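Fidness Fitted Sheet, Deep Pocket

I started Pladberg because I was tired of getting up at night to put a corner back. We make one sheet and I'm stubborn about it. The elastic goes all the way around - no cheating with four little corner bits - and the pocket takes a mattress up to 12 inches deep.
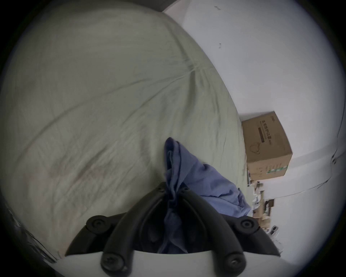

Fisgate asked if the elastic goes slack after a lot of hot washes. Mine has been through 30 and still grips, but I do keep it out of the hottest dryer setting. You should too!

Shipping is free on orders over $755, so mostly that's guest houses (hello, and thank you). Everyone else pays a flat rate at checkout.

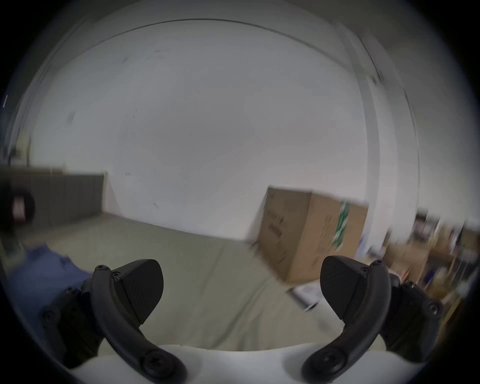

Colors and care

We dye in small batches, so two sheets bought months apart may not match perfectly. If you want a pair, order them together. Wash cool with similar colors and skip the fabric softener.

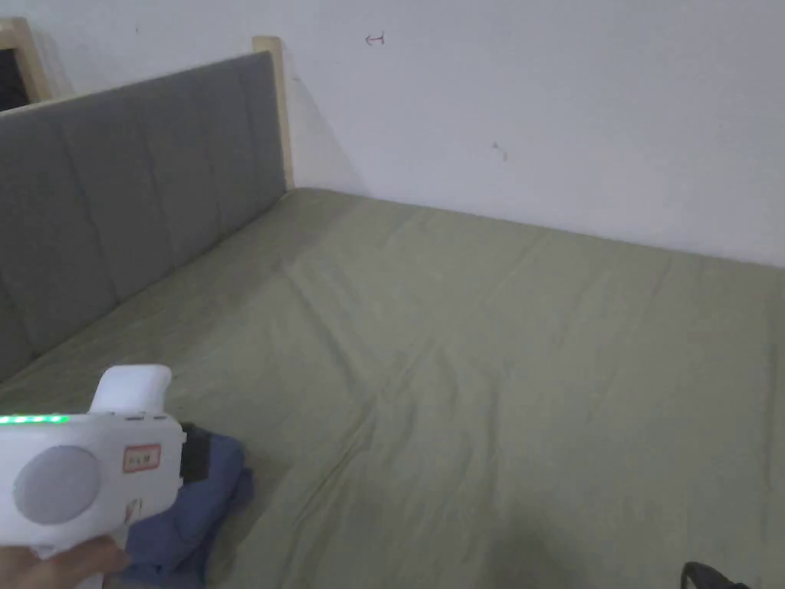
I get asked about color more than anything else, and I always say buy the one you'll still like in winter. My own favorites are the quiet ones. Olive green against a gray upholstered headboard and a plain white wall is hard to beat, and it's forgiving with odd pillowcases too. The next batch comes from the Valdebenito dye house in April.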